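# White floor tile, gray grout, film keeps coming back after mopping??
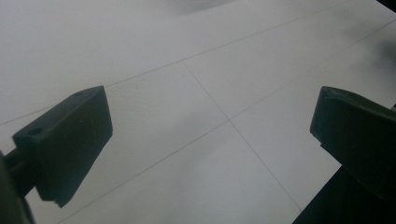
*Kitchen floor, big pale tiles, thin gray grout.*

Ok so moved into this place in October and the floor is driving me nuts. Large square tiles, whitish gray, thin grout lines. I mop, it dries, and then in the late afternoon when the sun comes in low I get this dull film over the whole kitchen. Streaks too. Worst between the stove and the back door. Doesn't show up in pictures much, you kinda have to be standing there at 4 pm.

What I've done so far:

- Trokitz floor cleaner, the blue one, one capful per bucket (ok sometimes two)
- plain hot water, twice
- string mop, the old heavy kind
- white vinegar one time, then read you shouldn't, so stopped

Socks stick a little when I walk on it. Not a lot. The grout was gray when we moved in and I have no idea if it's supposed to be gray or if it's just dirty. Previous owner left half a box of spare tile in the garage, label says Pallard 401 and nothing else useful. No spare grout.

Do I need a stripper? A steam mop? Some kind of machine? I don't want to spend a ton. Kitchen plus the hall, same tile all the way thru.

---

## Answer 1 (accepted)

Sticky socks = soap. You're putting down more cleaner than you're picking up, and a string mop makes it worse, it just pushes dirty water around until it dries.

Don't buy a stripper yet. Do this first:

1. Sweep or vacuum. Really do it, hair and crumbs turn to paste.
2. Bucket of hot water, NO cleaner. Flat microfiber pad, wrung out good.
3. Do a patch 2 tiles by 2 tiles. Mop it, then dry it right away with an old bath towel. Under your foot is fine.
4. Look at the patch in your 4 pm sun next to the part you didn't do.

If the patch looks better you have your answer, do the rest the same way. Change the water a lot. When it goes cloudy dump it. First time thru I went thru a stupid amount of water on my own floor, it was suds city and I hadn't put any soap in.

If plain water doesn't cut it, a little bit of baking soda in the water and a soft scrub brush, then rinse, then rinse again. After that go back to your Trokitz if you like it but way less. A capful was too much on my floor. I use a teaspoon.

The vinegar once won't have hurt the tile if it's porcelain or ceramic. It's the grout you want to keep it off of, and any real stone. Don't lose sleep over one time.

Grout: scrub one line with a toothbrush and the baking soda, somewhere behind the trash can, rinse, let it dry overnight. Lighter = it was dirt. Same gray = it's gray grout, leave it alone.

> **Comment:** did the 2x2 patch. holy cow. you can see the exact edge of it. towel came up gray. doing the hall tomorow

> **Comment:** (asker again) grout behind the trash can did NOT change so I guess it's just gray. fine by me

> **Comment:** Seconding the towel. Drying is the part everyone skips.

---

## Answer 2

Could also be grout haze if the tile is new-ish. When we had ours put in the installer didn't wipe it down enough and there was a cloudy film for months, mopping did nothing at all. Needed a haze remover from the tile store. I used the Drenance one, smells awful, open the windows and wear gloves. Read the bottle for what tile it's ok on bc some of them are acid and will eat natural stone. Test a spare first, you said you have a box.

How to tell: soap film goes gummy when it's damp, haze stays kind of chalky. If your socks stick I'd lean soap, like the other answer says. But if the patch test does nothing, look at this.

Also don't let them sell you a sealer. Glazed tile doesn't need it. Grout maybe.

> **Comment:** how old was your floor when you did it?

> **Comment:** Little under a year. Should of done it sooner.

---

## Answer 3

Get a steam mop. I have the Nel and it's great, no chemicals, done in ten minutes. Had mine since spring.

> **Comment:** Steam over soap residue just smears it, get the soap off first. After that sure.

> **Comment:** works for me 🤷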